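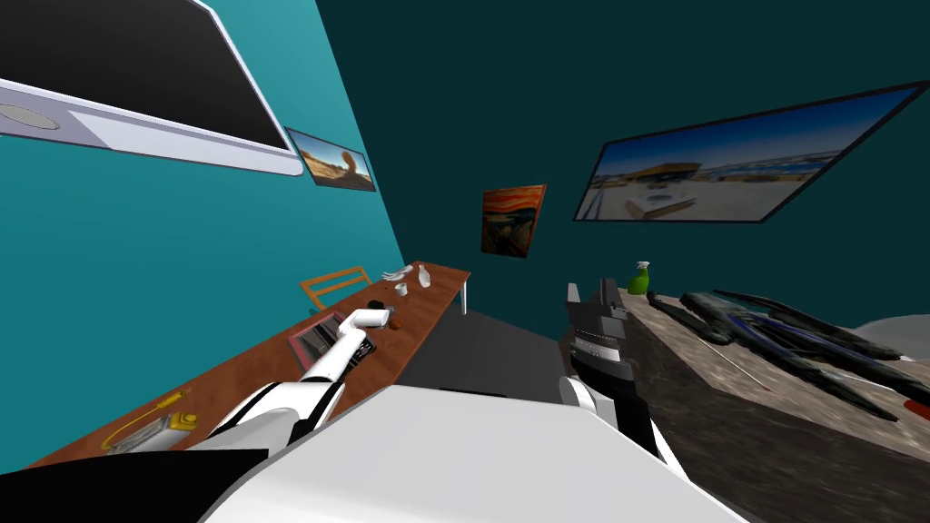 Have we spent the second part of the grant? We have spent 70 per cent of it, mostly on seed, tools and the new fence at Boline.

I write this report on 25 January 2024 for the Mansour fund. The growing project at Dristside has now 23 plots, and five of them are given to families who had never had a garden before. The waiting list is still long. The water pipe from Dilleck was late, so we carried water by hand until the end of May.

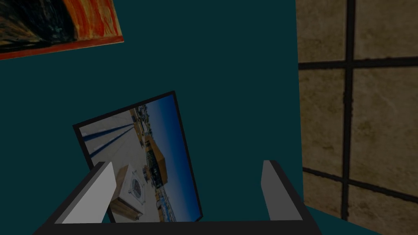
Mireille Boutros wrote to us that the plots at the lower end stay too wet for onions, and she asked if the drain could be moved before spring. We agree with her, and I have put it first in the work plan. 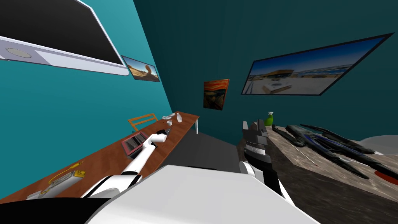

The winter classes on soil and storage have started well, and Hamdia Weldu teaches them. People ask many questions about blight. For the classes next year we would like a long wooden desk such as the one on the left, with the television high on the wall, so that the back row can also follow.

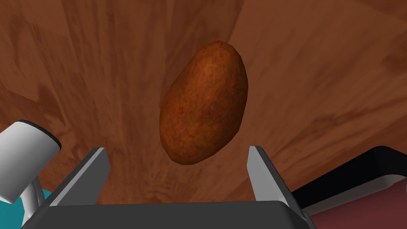

Potato with russet skin, over the wooden tabletop.

We still need 1,000 for the drain. I will send the receipts separately.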